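How Does a Robot Know What to Do Next?

By Soledad Robles

When you drop a piece of trash into a bin, you don't think about it much. You look, you reach, you let go. Your brain does all of the hard parts so fast that you never notice them.

A robot has no brain. It has a computer, and the computer runs software. Software is a set of instructions written by people. In this article we look at the software inside a robot arm, and at how it gets from "there is a bottle" to "pick up the bottle."

Step One: Seeing

Many robot arms have a small camera near the hand. The camera sends pictures to the computer, one after another, many times each second.

To a computer, a picture is a very long list of numbers. Each picture is made of tiny squares called pixels. Every pixel has a number for how much red it has, a number for green, and a number for blue. A white pixel has high numbers for all three. A black pixel has low numbers for all three.

The numbers don't say "bottle" anywhere. Finding the bottle is the job of a part of the software called perception (say it like this: per-SEP-shun). Perception means working out what is there from what you sense.

The robot in this article uses a perception program called Wokus. Before Wokus could find bottles, it had to be trained. People collected 724 pictures and drew an outline around each bottle by hand. Then the program practiced. It made a guess, the guess was compared with the outline, and the program changed itself a little so that the next guess would be closer. It did this over and over. The first round of training, in January, used only 397 of the pictures, and Wokus kept mixing up bottles and rolled-up socks. More pictures helped.

Step Two: Making a Map

Knowing that there is a bottle is a start. The robot also has to know where it is.

This is harder than it sounds, because the camera moves. If you walk toward a tree, the tree looks bigger, but it hasn't grown. You know that you are the one who moved. The robot has to know it too. Each joint in the arm has a sensor that measures how far the joint is bent. The software adds up all of the bends and works out where the camera is. Then it can work out where everything else is.

The robot's own hand shows up in the pictures as well. The software has to learn that those parts belong to the robot and are not something to pick up.
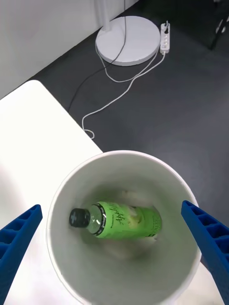
The view from the robot's hand. The two blue fingers are open on either side of the bin, and the green bottle is lying at the bottom.

A bin is a tricky place for a robot to look into. The sides go up all the way around, so the hand can only come in from the top. The lining is crumpled, and its folds make soft edges that a program could mistake for the edges of an object. White bin, white lining and white table can all blend together when you only have numbers to go by. A green label is much easier to find. The black cap is useful for another reason: it tells the software which way the bottle is pointing.

There are also things in the picture that don't matter for the job, such as the power strip and the cables on the floor. A person ignores them right away. Software has to be taught to.

Step Three: Planning

Now the robot needs a plan. The part of the software that makes one is called the planner. Ours is called Jirnon.

Suppose the job is to lift a bottle out of a bin. Jirnon starts with where the hand is and where it needs to be. Then it tries out paths between the two. It does this inside the computer, with a pretend arm and a pretend bin, and the real arm stays still. If the pretend hand bumps the pretend bin, Jirnon throws that path away and tries another one. It might test 38 paths before it finds a good one.

It also has to choose how to hold the bottle. If a bottle is lying on its side, the fingers should close across the narrow part of it, from side to side. Trying to grab it from end to end would be like picking up a pencil by its point and its eraser. You could do it, but your fingers would have to open very wide.

Step Four: Moving

A plan is only a plan until the motors turn. The arm in this article has 6 joints, and each joint has its own motor. The part of the software that tells the motors what to do is called the controller. This one is named Flamer. (The team let a fourth grader pick the name.)

Flamer checks the arm again and again. Is the elbow where the plan says it should be? If it is a little behind, the motor pushes harder. If it is a little ahead, the motor eases off. This checking and fixing is called feedback. You use feedback when you carry a full glass of water. You watch the water, and when it tips, you tip your hand the other way.

What If It Goes Wrong?

Robots miss. A bottle can roll, or a finger can touch the rim of the bin. Good software expects this. When the fingers close, the program checks how far they closed. If they went all the way together, there is nothing between them, and the robot should go back to Step One and look again.

People who write robot software spend a lot of their time on this part. They read through records of every try, called logs, and look for the moment when things went wrong. Was it the seeing, the planning or the moving? Sometimes the answer is one wrong number.

Try It Yourself

You need a friend, a bin or a big bowl, and an empty plastic bottle.

Put the bottle in the bin. Your friend is the robot and closes their eyes. You are the software. You may only say these words: left, right, forward, back, up, down, open, close, stop.

Get the robot to pick up the bottle. Then trade places. The second time, write all of your instructions on paper before you begin, and don't change them while your friend is moving. Which way worked better? That second way is a robot with no feedback.

Words to Know

Controller: the software that tells the motors how to move.
Feedback: checking what happened and using it to fix the next move.
Log: a record of what the robot did.
Perception: working out what is there from pictures or other sensing.
Pixel: one of the tiny squares that make up a picture.
Planner: the software that picks a safe path.

Next in this series: Obradović, the program that sorts bottles by color – and why clear ones are the hardest.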